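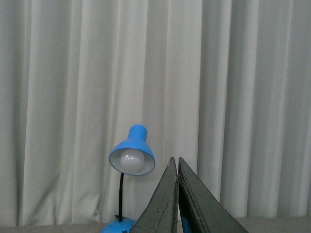 From: Nazareno Sorrentino
To: Paltisstead village hall list
Subject: Re: Hall curtains, lining and fire treatment

Ada Carbone wrote:
> Does anyone know if the stage curtains need to be
> treated again after a wash? Gatti quoted me 80 dollars
> a panel and there are 4 panels. I would also like to
> line them before the July play if we can, as the
> afternoon sun comes straight through.
>
> Ada

Ada,

It depends on the fabric. If the fire resistance is in the fiber itself, washing doesn't remove it. If it was sprayed or dipped on, water will take most of it out and they have to be done again. Look for a tag sewn into the side hem. Ours in Kirberg had the tag on the back of the heading tape, where I missed it twice.

If there is no tag, treat them as untreated and ask the fire marshal what paperwork he wants. He may ask for a certificate with a date on it, so get one from whoever does the work.

On the lining, wash or clean the curtains first and hang them for a week before you measure. Ours dropped more than an inch. Assunta Morelli sewed the lining separately and hooked it onto the same rings, so it comes off for cleaning. Check the weight your track will take, too. The lining fabric has to meet the fire rules as well.

I still have the leftover hooks if you want them. I'm at the hall Sunday until noon.

Nazareno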